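Standwood Wall Shelf, Long
Husora Workroom Range

Item no. 1672
White
In stock. Ships in 14 days.

Overview

The Standwood is a long, plain wall shelf for offices, workrooms and craft rooms. It mounts flat to the wall and runs in a single line, with no posts or legs coming down to the floor. Desks, chairs and coat racks can stand under it or in front of it without being boxed in.

We sell it mostly to people fitting out shared rooms, where the floor is taken up by tables and the walls are doing very little. It is also bought for home offices and hallways. The shelf comes in white only. We stocked a gray version for a while and dropped it, as most customers wanted the shelf to match the wall.

The Standwood was drawn by Khải Châu, who also did the Pitkänen coat rack and the Ustero side table in this range. All three are sold separately.

Where it works best

A long back wall is the usual place. In a room with a wooden floor and a light tabletop, a white shelf on a white wall stays quiet and lets the furniture set the color. It suits rooms where the desks get moved, because nothing on the floor is tied to it.

Mount it high enough to clear the back of an office chair and leave space over it if you hang notices or framed papers. Check for outlets and cables before you mark the wall. A cable that runs down the wall can usually be left where it is if the shelf stops short of it. 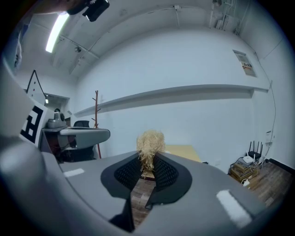
For craft rooms, keep the materials in use on the table and put the rest up on the shelf. Dry grasses, raffia, reed and similar fibers shed as they are handled, and a smooth shelf wipes clean in one pass. Tie bundles at the cut end and lay them lengthwise. Short offcuts do better in a lidded box. Keep all dried fibers well away from heaters and hot lamps.

Heavier things such as clay, tools and stacks of paper should go directly over the brackets and not in the middle of a span.

What is in the box

Shelf boards with joining plates
Steel wall brackets
Screws for fixing the boards to the brackets
End caps
Paper drilling template
Instruction sheet

Wall screws and anchors are not included. The right ones depend on your wall, and a hardware store can match them for you.

Fitting

Two people are needed. One can mark and drill, but holding a long board level while driving screws is a two-person job.

1. Tape the drilling template to the wall and check it with a level. Old buildings are rarely straight, so trust the level over the ceiling line.
2. Mark the bracket positions and take the template down.
3. Drill, set the anchors and screw the brackets on. Leave the screws a quarter turn loose.
4. Join the boards on the floor, face down on a blanket.
5. Lift the shelf onto the brackets, fix it from below, then tighten everything.
6. Press on the end caps.

Check the bracket screws again after the first month.

Care

Wipe with a damp cloth and dry it afterward. Dish soap is fine for marks. Do not use scouring powder, which dulls the white. Small chips can be covered with the touch-up pen, item no. 1359, sold separately — let it dry overnight before putting anything back.

Delivery and returns

The box is long. Please measure stairwells and elevator cars before ordering, as the driver will not carry it above the ground floor unless this has been arranged. Unopened boxes can be returned at your own cost. Opened boxes are accepted if the boards have not been drilled or cut.

Questions about walls, room layouts or orders for more than one room go to Thịnh Đồng at the sales desk. Send a rough sketch with the wall length and the position of doors and outlets marked on it.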